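Search this site Enter keywords Search

Teaching a Washing-Up Task by Hand: Report of Our Student Project

28/06/2024
By Salim Kombo

Our project is called Vastoto. The aim was to collect demonstrations of simple work at a sink, and to use them later for training a small robot arm. The group had three students: Naomi Temba, Gladys Nyaga and me. Our supervisor was Conceição Barros.

In the first part of the year we tried remote control. One student sat at a desk with a joystick and moved the arm, while another student watched the fingers and called out the distance. The method was slow. To put one cup on a rack we needed several minutes, and the movements were full of stops. When Gladys trained a first policy on this data in November, the arm learned the stops also. It waited beside the cup as we had waited.

After this we changed to a hand-held gripper. The person holds the tool, closes it on the object and does the task with own arm movement, and a camera on the tool records everything. The position of the tool is calculated afterwards from the video. We found it much more natural, and new people could start after a short explanation. 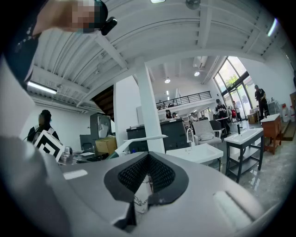

We divided the task into four steps: approach, grasp, move and release. In the beginning every person was free to choose the path. This gave us variety, but also some demonstrations which did not agree with each other. For example, Naomi always took the cup by the rim and I took it by the side. We decided to allow both grasps and to write in the log which one was used.

The calibration took more time than we planned. Before each session the marker board must be shown to the camera slowly, from near and from far, and with some tilt. If the person moves too quickly the images are blurred and the whole procedure must be repeated. We lost our first 20 demonstrations in this way and learned to check the calibration result before we continue.

The second difficulty was speed. A human hand can move faster than our arm can follow. Damián Bermúdez, who looks after the arm in the Skellura laboratory, gave us the joint limits, and we wrote a script that marks every demonstration above them. At first it marked over 30 of them. We then practised with a metronome on the phone, which looked a little funny but helped us to keep an even pace.

In total we kept 100 demonstrations by hand. From the remote control period we kept 50, mostly for comparison. We trained the same policy on each set and tested it with the same cups. The policy from the hand-held data moved more smoothly and reached the cup more often. It was still weak in the release step, where it sometimes opened the fingers too early. I think the reason is that we ourselves released the cup in different heights and did not notice it.

For the next group we recommend to fix the release height from the start, and to save the calibration file together with the video of the same session. We kept them in separate folders and it caused confusion twice. The log sheets and the speed script are in the shared folder of the project, under the name Vastoto.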